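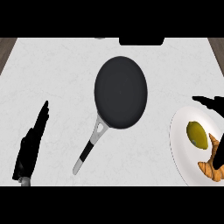 Posted by gritstone_ed, January 2021
Board: Kitchens > Countertops and Surfaces
Subject: Marble or quartz for a kitchen that gets used every day

We are redoing the kitchen this spring and I'm stuck on the counters. My wife wants white marble with soft grey veining, and the more I look at it the more I want it too. The house has brown wood floors that are staying, so a pale top would suit the room.

The Ansari showroom quoted us $2427 for the marble, installed, with a honed finish. The quartz we liked from Ivia came in $850 higher, which surprised me. I had always assumed marble was the expensive one. It's a small kitchen, one straight run plus a short piece beside the stove.

We cook most nights. Lots of lemon, tomato, vinegar. Two kids. Has anyone lived with marble long enough to say whether it drives you crazy?

---

pantrymoth wrote:

We've had honed marble for 18 years. It has etch marks all over it and one orange stain near the stove that I think is turmeric. I stopped seeing them after the first year. I would put it in again.

If you are the kind of person who gets upset about the first scratch on a new car, get the quartz.

---

dlk_tile wrote:

I install for a living. A few things to sort out before you pick.

Etching and staining are two different problems. Sealer helps with stains. It does nothing for etching, because etching is acid eating the surface of the stone. A lot of customers pay for sealer and then call me angry when a lime leaves a dull ring.

Honed hides etching better than polished. You made the right call there.

Ask whether the quote includes the sink cutout and the edge profile. Those two get left off all the time. And ask to see the actual slab. Veining in a hand sample tells you very little about what the whole piece looks like.

---

formica_forever wrote:

I'll be the one to say it. Laminate. Mine went in when we bought the house in 2000 and it has had hot coffee, bleach, a dropped cast iron lid and a cat on it. One chip. The whole job cost less than the sink.

---

gritstone_ed wrote:

Thanks all. dlk_tile, I checked and the sink cutout is in there but the edge is "standard," whatever that means. I'll ask.

formica_forever, I grew up with laminate and have nothing against it, but I'd be sleeping in the garage.

---

dlk_tile wrote:

Standard is usually an eased edge, meaning the sharp corner is knocked off and that's it. It's fine. Ogee edges chip more and collect crumbs.

---

saltcellar wrote:

I'm going to disagree with pantrymoth. We put marble in at our last place and I hated it. I was wiping up after guests while they were still holding their drinks. My husband cut a grapefruit without a board and I was mad for a week. Everybody says you get used to it and I never did. We have quartz now and I don't think about it at all.

Also, resale. The agent told us buyers noticed the etching.

---

pantrymoth wrote:

Fair enough, but it sounds like yours was polished?

---

saltcellar wrote:

It was. I still don't think honed would have saved me. I've seen honed marble at my sister's and the oil marks are worse.

---

dlk_tile wrote:

She's right about that. Honed tends to take oil faster if you let the sealer go. Drip water on it a couple of times a year. If the spot goes dark, reseal.

Poultice of baking soda and water will pull a lot of oil stains, covered with plastic and left a day or two. Don't use vinegar for anything on marble. I've seen it recommended online and it will wreck the finish.

---

oakandlye wrote:

Has anyone mentioned heat? Quartz is bound with resin and it can scorch. My neighbor put a pan straight from the oven on hers and there is a permanent yellow mark. Marble handles heat better, though I'd still use a trivet. If you bake bread or pastry it's also nice and cool to work on.

---

formica_forever wrote:

Laminate scorches too, in fairness. I use a cutting board.

---

gritstone_ed wrote:

Update. We went back to Ansari and asked for an offcut of the slab, and they gave us one. It has been sitting by the stove with lemon juice, olive oil and red wine on it overnight. The lemon left a dull patch you can only see from the side. The wine left a faint pink ring. The oil is the worst, a dark spot the size of a quarter.

My wife says she can live with all three. I can live with the lemon. Trying the baking soda on the oil tonight.

---

dlk_tile wrote:

Was the offcut sealed?

---

gritstone_ed wrote:

No, bare. I'll seal the other half and run it again before we put a deposit down. Install wouldn't be until April anyway.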